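4.2 What the refill figures can and cannot show

The claim that households refill spray bottles when given the chance rests mostly on people saying that they do. The Sirbridge survey is the one most often cited. It asked 627 tenants whether they had refilled a cleaning bottle in the past month, and the high share of yes answers has since been repeated as if it were a measure of behaviour. I do not think it is one. The question came straight after a page on plastic waste, and it did not say what should count. A tenant who topped up a bottle with tap water to get the last of the liquid out could fairly answer yes, and so could one who poured in a whole pouch of concentrate.

The sales records from the Estilura shops are better evidence, though they have been read too generously. Concentrate sales rose over 13 weeks. The shops halved the price of concentrate in the second of those weeks and moved it to the shelf by the till. Some of the rise is surely people stocking up. Without a shop where the price stayed put, there is no way to say how much, and the project report does not try.

A further problem is that "a spray bottle" is treated throughout as one kind of thing. Bottles differ in whether the top comes off easily, whether the level can be seen through the wall (Figure 2) and whether the neck is wide enough to pour into without a funnel. The Flurnon diaries are the only source here that recorded any of this, and they cover eight homes. In two of them the writer gave up on refilling after spilling concentrate on a work surface. That is too few to build on, but it does suggest that a plain practical nuisance may matter more than the attitudes the surveys spend most of their pages on.

The Lambrakis follow-up is sometimes offered as the answer to these doubts. It repeats the Sirbridge question word for word, so agreement between the two tells us only that the same question gets the same reply. I would put more trust in a dull study that weighed the empty bottles in people's bins before and after a refill point opened nearby. Until someone does that, the safest reading is that people like the idea of refilling, and that how often they do it is not known.

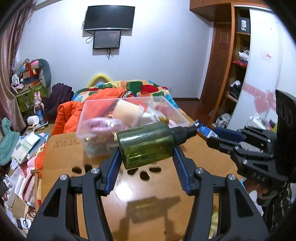 Myrto Papadakis
Figure 2. Spray bottle with a translucent green body and a black nozzle cap.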